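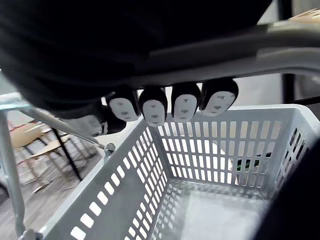
Words and pictures by Patricio Herrera | May | 12 comments | 16 shares

I've driven past the Bisten flour mill at Clastell more times than I could tell you, usually with kids asleep in the back and no chance of stopping. It's the tall cream building beside the silos, just before the road bends down to the river. So when I saw they were running an open day, with proper tours up through all the floors, I booked two spots before I'd even asked my mate Tarun Dhillon if he wanted to come. (He did. He bakes more bread than I do.)

We got there at 9 am and there was already a queue at the gate. You sign in, take off any rings or watches, and get a hairnet, a beard net if you need one, and a set of foam earplugs. Wear closed shoes. A couple in front of us had turned up in sandals and had to be lent gumboots, which they wore very cheerfully for the rest of the morning.

The tour goes the same way the wheat does, more or less. It starts out at the intake pit, where the trucks tip through a big steel grate. One came in while we were standing there and the noise of the grain going down was terrific – like surf on a pebble beach. A bloke in the sample hut pushes a long probe into each load before it's tipped and checks it for protein, moisture and weeds. He let us chew a few grains. If you keep at it, good bread wheat turns into a sort of rubbery gum, and apparently farmers around here have been testing their crop that way for generations. Mine took a while. Tarun swallowed his.

Then you climb. There is a goods lift but it isn't for visitors, so it's steel stairs all the way to the top floor, and by the fourth landing our group had gone pretty quiet. The view is worth it, though. You can see the whole of Clastell, the footy oval, the railway siding and right out to the Karkik hills, all of it green after the autumn rain.

The sifter floor was my favourite. Picture a room full of wooden cupboards as tall as a person, hung from the ceiling on bundles of cane rods, and every one of them swinging in circles. The whole floor hums and you feel it in your knees. There are 16 of them, and our guide told us each one holds a stack of sieves, coarse at the top and so fine at the bottom that the mesh feels like a silk scarf. She passed a square of it around and I didn't want to give it back. The cane rods are still replaced by hand, too. They've tried other materials over the years and keep going back to cane because it bends for so long before it breaks.

One floor down are the roller mills, painted dark green with brass plates on the front, and this is where I finally understood something I'd read a dozen times. Flour isn't made in one crush. The grain is opened, sifted, rolled again, sifted again, and so on, with the bran coming away in bigger flakes than you'd expect. The miller on duty pulled little drawers from the front of the machines so we could rub the stuff between our fingers at each stage. Semolina, then something like fine sand, then flour. He could tell by touch whether the rolls needed adjusting and he talked about it like a musician talks about tuning.
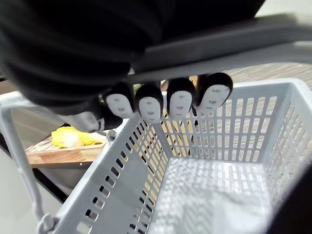 After that it was down to the test bakery, which smelled exactly how you'd hope. They bake from every batch before it leaves the site. The standard test loaf uses 400 grams of flour and it goes into a plain tin with no seeds, no sourdough, nothing clever, so that any change in the loaf comes from the flour. There was a row of them sliced in half on the bench with handwritten tags. The baker cut up a couple for us and put out butter, and the group got a lot chattier.

I asked her what home bakers get wrong and she said water, straight away. Most of us measure the flour carefully and then splash the water in. She also said to let the dough sit for half an hour before you knead it, which I've been doing ever since and it does make a difference.

Lunch was in the yard. The Thongdee family had a stall going with roti made on the mill's own plain flour, stretched so thin you could see the hotplate through it, and I had one with egg and one with banana and condensed milk. I regret not having a third. The scouts were selling lamingtons and there was a vintage tractor display along the fence, with one old fella who'd happily explain his magneto to anyone who paused for long enough.

A few notes if you're thinking of going next time. Book the early tour, as the afternoon ones were full and much warmer up top. Kids have to be tall enough to see over the stair rail, so ring and check. Parking is on the grass off Siding Road. You can buy flour by the bag at the gatehouse but it's cash only, and the rye had sold out by noon.

We came home with a 10 kilo bag of the strong white and a smaller one of wholemeal. Tarun has already been through most of his share. My first loaf was a bit flat (too much water, sorry!) and the second was the best I've made. I'm trying the roti on the weekend.

Posted in Days Out | Contact Patricio | © Patricio Herrera, all rights reserved | Back to top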